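Course Notes, Unit 6
Imitation Learning from Hand-Held Grippers: Action Labels, Latency and Deformable Objects

Notes by Evanthia Tzanetos. Revised with corrections from Tamás Katona. Read with the Unit 5 handout on camera models; notation is carried over.

6.1 Setting

We have demonstrations recorded by a person operating a hand-held gripper with a camera rigidly attached. No robot is present during recording. The goal is a policy that maps recent images and gripper state to a short sequence of end-effector poses and jaw widths, which a robot arm carrying a matching gripper can then execute.

Let T_wc(t) be the pose of the camera in the world at time t, and let T_ce be the fixed transform from the camera to the tool center point. The tool pose is

T_we(t) = T_wc(t) T_ce

T_ce is measured once per device. T_wc(t) comes from visual-inertial tracking and is the main source of error in everything that follows. The jaw width w(t) is a scalar read separately.

The world frame is arbitrary. It is fixed when tracking starts and differs between recordings. A policy trained on absolute poses in this frame learns nothing that transfers, so the labels have to be relative.

6.2 Relative action labels

Two definitions appear in the reading and they are easy to confuse.

Delta actions: a_k = T_we(t+k-1)^-1 T_we(t+k). Each action is expressed in the frame of the previous one.

Relative trajectory: a_k = T_we(t)^-1 T_we(t+k). Every action in the chunk is expressed in the tool frame at prediction time.

Under delta actions, errors in the predicted steps compound when the chunk is unrolled. Under the relative trajectory form each target is independent of the errors in the others, although all of them inherit any error in the current pose. We use the relative trajectory form in the assignments. Rotations are represented by the first two columns of the rotation matrix and re-orthogonalized after prediction.

Exercise 1. Show that left-multiplying every T_wc(t) by a constant rigid transform leaves both kinds of label unchanged. Then show that an error in T_ce does not cancel in general. State the condition on the motion under which it does.

6.3 Why cloth

Rigid pick-and-place hides a number of labeling faults. If the object is a block and the jaws open wide, a tracking error smaller than the clearance has no effect on the outcome. Cloth removes that slack. A folded edge is thin, its height above the surface varies along its length, and the jaws must land on either side of it before closing. The object also has no pose in the usual sense, so the operator's approach direction depends on how the cloth happens to lie.

Bed surfaces add compliance underneath. The fingers can press below the nominal surface height without any visible change in jaw width, and the tracked tool height at the moment of closing is then lower than it would be on a table.

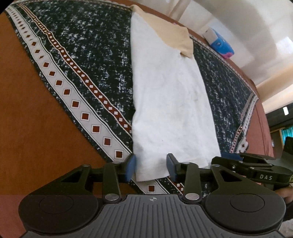

The state of a folded cloth is only partly observed. Layers under the top one contribute to how it bends but may not appear in any image. Two demonstrations with nearly identical views can call for different grasp depths, and a policy trained with squared error will return something near their average. For a grasp at a fold line the average depth is often a failure: too shallow to hold the lower layer and too deep to take the upper one alone.

This is the usual argument for a generative action head. Assignment 3 uses a diffusion head over the action chunk. A mixture density head is acceptable if you report the number of components and how you selected it.

Note on backgrounds. Patterned fabric gives the tracker plenty of corners to follow, but these corners are attached to something that can move. When a bedspread shifts during a pull, features on it violate the static-scene assumption. If they are the majority in view, the estimated camera motion is biased toward the motion of the fabric. Robust outlier rejection does not help here, as it keeps the majority. Inertial measurements limit the damage over short intervals only.

6.4 Latency

Three clocks are involved: image capture, inertial measurements and jaw width. Let the image timestamp be the reference and let d_w be the delay of the width signal. If d_w is ignored, the label says that the jaws close after they have visibly closed. The policy learns to wait.

Estimate d_w as follows.

Open and close the jaws repeatedly with the device held still. Detect the fingertips in the image and compute their pixel separation s(t). Resample s(t) and w(t) to a common rate, subtract the mean from each, and take the lag that maximizes their cross-correlation. Repeat at two closing speeds. If the lags disagree by more than one sample interval, the width signal is being filtered somewhere and a constant delay is the wrong model.

At execution time there are further delays in the robot camera, in inference and in the arm controller. Actions whose target time has already passed when inference finishes are discarded. This is why the chunk must be longer than the total delay. Students who set the chunk length to one in last June's session saw the arm oscillate and attributed it to the network.

6.5 Results on the Hamberg set

The Hamberg set was recorded for this course with the protocol written by Veronika Dobos. It contains 2384 demonstrations of folding and unfolding flat cloths on beds and tables. Evaluation uses 300 held-out demonstrations for offline error and 101 robot trials for task success. A trial succeeds if the target edge is lifted on the first closure and is still held when the arm reaches the release pose.

Relative trajectory labels, delay corrected: 54 successes in 101 trials.

The uncorrected variant was stopped before completing the trial schedule, after repeated contact with the support surface, and no success rate is given for it. Its offline error was slightly lower than that of the corrected variant. Do not read this as evidence in its favor. Both variants are scored offline against their own labels, and the uncorrected labels are easier to predict near closure, where the hand is nearly stationary.

Failures in the corrected variant fall mostly into two groups. In the first, the fingers straddle the edge correctly but close above it. Kobe Goossens traced this to tool height drift in the training recordings, mainly those on soft surfaces. In the second, the grasp takes an extra layer and the trial fails during the lift. More data of the same kind reduced the first group in pilot runs and left the second unchanged.

6.6 Filtering

Reject a recording if any of the following hold:

Tracking is lost at any point between the first and last jaw closure.
The tool speed exceeds the limit in the Flono configuration file.
The jaw width never falls below the closure threshold.
The gravity direction estimated at the start and at the end differs by more than the tolerance in the same file.

Do not reject recordings because the first grasp misses. A miss followed by a second approach is useful training data, provided the width signal is aligned. Tsion Wubshet's scripts mark these segments with the flag "retry"; leave the flag in place, as Assignment 4 depends on it.

6.7 Exercises

Exercise 2. Using the Nistor calibration recordings, estimate d_w at both closing speeds. Plot the cross-correlation and mark the lag you selected.

Exercise 3. Add a constant offset to T_ce along the approach axis and recompute the labels for ten recordings. Report the change in relative translation as a function of the rotation within the chunk. Compare with your answer to Exercise 1.

Exercise 4. Construct a one-dimensional example in which a squared-error policy has lower held-out error than a generative policy and a lower success rate. Two action modes are sufficient.

Submit Exercises 1 to 4 as one file through Onik by 12/31/20. Plots need labeled axes with units. Code is submitted separately and must run from a clean checkout.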